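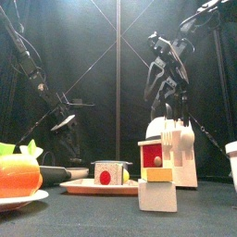

Fanni Pintér
22 March 2020

OK so I finally did the thing I've been putting off since January and went through the whole play kitchen bin. Long thread, lots of opinions on toy food, mute me if you need to!

Background for the new people: the toy kitchen itself is long gone. What we have is the STUFF. Pots, plates, a truly silly amount of pretend produce, and all the bits from other toys that wandered in over the years and got adopted as groceries.

My rule this time was that everything comes out before anything goes back. Last time I sorted straight from one bin into another bin and all I did was move the mess eighteen inches to the left.

Starting with the cookware because it's the best part. The silver pot with the two side handles stays forever. You can stir in it, you can wear it (I've seen it worn), and it holds an entire pretend soup including the blocks that are pretending to be potatoes.

The frying pan with the cream inside also stays. Pretend pancakes, pretend eggs, one time a real sock. I like that it's a dark pan with a light inside, so the food shows up when somebody very small marches over and demands that you LOOK at it.

Now. The fruit. I need everybody's help with the fruit.

It goes from orange to yellow, nice and smooth, and it has green and white leafy tufts on top. I've been calling it a mango. My brother Lajos calls it a pineapple "with the rough part sanded off." We've had this conversation more times than we've talked about our actual lives.

For now it lives on a white plate, by itself, like it's the dessert course. Whoever can tell me what it is gets to keep it. (No they don't. It's staying.)

The little yellow one is much easier. Lemon shaped, lemon colored, I'm going with lemon. It rolls, so I tucked it in on the shallow white tray with the peachy rim, which I love more than a grown woman should love a tray. Such a good color!

The tray has turned into the place where "things we are cooking next" get put. At the moment that's the lemon and the big speckled cube with the red circle on the front. Don't ask me for the recipe.

About that cube, no clue where it started out. It's been a cake, a washing machine (the red circle was the door), a block of cheese, and for one whole afternoon it was a present that I had to keep being surprised by. Keeping it. You can't buy that kind of range.

Mini rant: toy kitchen sets come with too much food and not enough containers. I bought the Mileo one years ago, 36 pieces, and what did I end up needing? Something to put them in. Kids want to fill things up and dump them out. Give me fewer carrots and more bowls, please and thank you.

Speaking of containers, the white utensil holder with the fork and spoon cutouts is the winner of the entire clean-up. I'd been keeping forks and spoons loose in the bottom of the bin and stepping on them in the dark like a fool. With the shapes cut right into the front you don't need a label, and a kid who can't read yet can still put things away!

(Can. Whether they will is a whole other thread.)

It got a spot over on the right, near the white cup. Plate on one end, cup on the other, food in the middle. I had a little moment of feeling like I run a restaurant.

Somebody's going to ask about the tiny drawer, so. White wooden box, red drawer front, round wooden knob right in the center. It's adorable and I have no idea what it's for. Right now it's sitting on top of a yellow block, and the yellow block is on top of a white block, so it's up high like a kitchen cabinet. I was told very firmly that this is an oven and I'm not to touch it.

So fine. It's an oven. We have a penthouse oven.

Stuff that's leaving: the doubles, the felt lettuce that always looked sad, a cracked plastic kettle (trash, not donation, please don't donate cracked things), and a cash register from Sakel that plays the same song when you close the drawer AND when you open it. Goodbye forever, little cash register.

The good leftovers are going to Rirkano on Somogyi Street, they do a toy shelf and everything on it is 50 cents. I called and they're only doing drop-off at the back door right now, so check before you drive over there with a full trunk.

Things I'd tell myself before starting:
wash the plastic pieces the night before
have a bag open for trash right away
don't let your brother near the fruit
eat lunch first, it takes longer than you think

How it's going to be stored: cookware on the bottom, dishes next to it, food in one basket and only one. If the basket's full, something gets picked to go. I wrote 23 on a sticky note as the food limit and I've been negotiated up already.

Oh, and the white dome thing with the dark band at the bottom, back behind the utensil holder. I've decided it's a serving cover and tonight's special is under it. Lajos says igloo.

Poll time, because I can't let it go. The orange and yellow fruit with the leafy top: mango, pineapple, or something else? Tell me in the replies and be nice, he reads these.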